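Home Stations Checklists Supplies Contact

Kondier Workroom Checks
Tabletop stations, walk-through of Friday, April 25, 2025
Checked by: Ye-seo Cheon

Station: Obi (pink spotted walls, dark marbled surface)

1. Tape and small supplies
Masking tape kept together in a tray: OK
Tray free of blades and loose staples: OK
Rolls clean enough to use: see comment
Comment: Tape is in the clear frosted tray. There are dark specks and grime on the face of one roll. Peel off the first turn before using it on paper. Cores are printed 包大师, same as the last order, so reorder under that name. Limit is 50 rolls for the whole room.

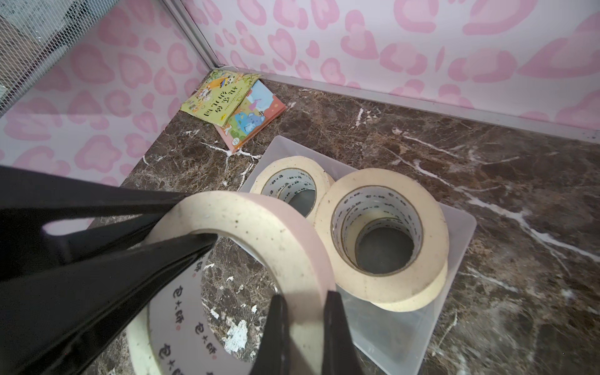 Bisix asked whether the dirty rolls could go to the packing bench, where nobody minds a gray edge. Yes, if they are swapped one for one and the supply sheet is marked.

2. Surface and walls
Wall covering flat at the corner: OK
Corner strip in place: OK
Surface wiped with a damp cloth, no polish: to be done weekly
Comment: The marble pattern has a lot of thin white veins, and clear scraps of tape are hard to spot on it. Run a hand over the surface at the end of the day. Move the overhead lamp if the shine gets in your eyes.

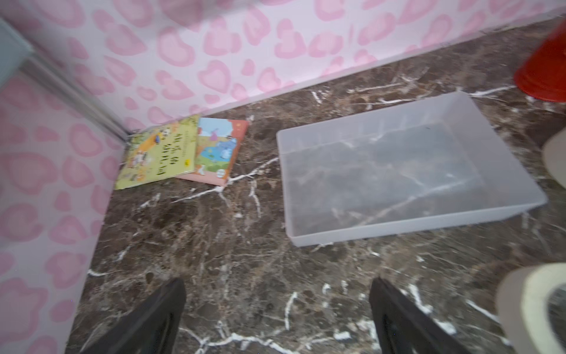
Punotine wrote on the sheet that wiping toward the corner only packs the dust in there, and asked for the instruction to say "wipe toward the front." Changed as of this issue.

3. Baskets and books
Wire basket seated on the back rail: OK
Tall items stored upright: OK
Side basket, load 7 pounds or less: weigh at next check
Books off the work surface: NOT OK
Comment: The side basket has a stack of books in it already. The books left on the surface go back to the reading shelf. Check the corner brackets on the back rail by hand in May.

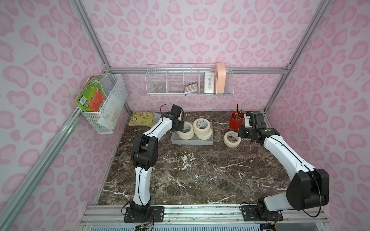
Item 3: back rail with wire basket, side basket at left, books to be put away.

Open items: 3
Next check: May

Recent checklists
Station Lamps and Cords
Paper Cutter, Monthly
Storage Shelves, 80-Pound Limit
First Aid Box Contents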